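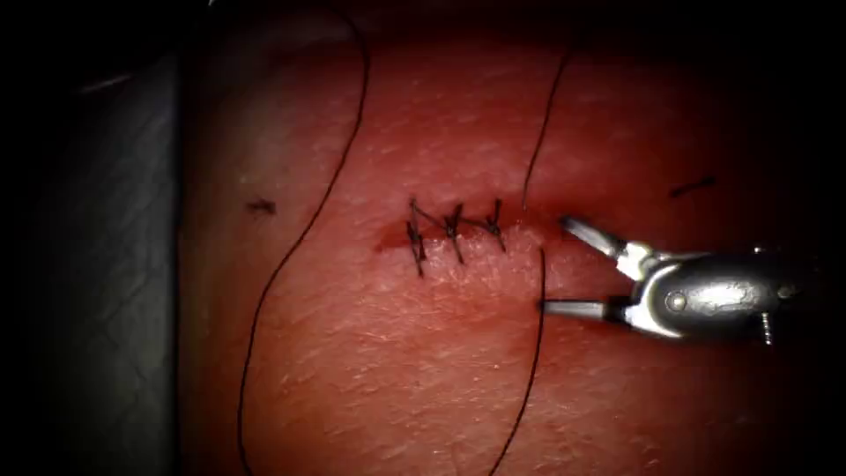 3 min read

Thermostatic mixing valve

A thermostatic mixing valve (TMV) is a plumbing fitting that blends hot and cold water and delivers the mixture at a set temperature. It is used on showers, bathtubs, and sinks, and sometimes at the outlet of a water heater, where it serves a whole house.

Operation

Hot and cold water enter through separate ports and meet in a mixing chamber. Inside the chamber is a thermal element, usually a small capsule filled with wax that expands as it warms. The element pushes on a piston or shuttle. When the mixed water becomes too warm, the shuttle moves to narrow the hot port and widen the cold one, and a spring moves it back as the water cools. If the cold supply fails, a valve in good working order closes the hot port almost completely.

A pressure balancing valve is a different device. It responds to changes in supply pressure but does not sense temperature, so its outlet drifts if the water heater setting is changed.

Types

Point-of-use valves are fitted close to a single outlet, often under a sink or behind a shower trim plate. Master valves are larger and are piped near the water heater. They allow the tank to be kept hot enough to limit bacterial growth while cooler water goes to the taps. Group valves serve a row of outlets, as in school locker rooms.

Installation

Most valves have check valves on both inlets to stop water crossing from one supply to the other. Strainers are placed upstream to catch grit. Shutoff valves on each side make servicing easier. The temperature is adjusted with a key or a capped spindle and is checked with a thermometer at the outlet after the water has run for several minutes. Local plumbing codes set the maximum temperature for each kind of fixture.

Maintenance

Scale is the most common cause of failure, particularly in hard water areas. A scaled valve may respond slowly, give low flow, or stick in one position. Cleaning involves isolating the valve, removing the cartridge, and soaking it in a descaling solution. Worn seals are replaced at the same time.

In the town of Jestham, a survey by plumbing inspector Catriona Matheson covered 40 valves in rented homes. Of these, 8 delivered water above their set temperature, and 3 had been piped with the hot and cold inlets reversed.

See also

Check valve
Pressure balancing valve
Tempering valve
Water heater

Last edited 29/07/2019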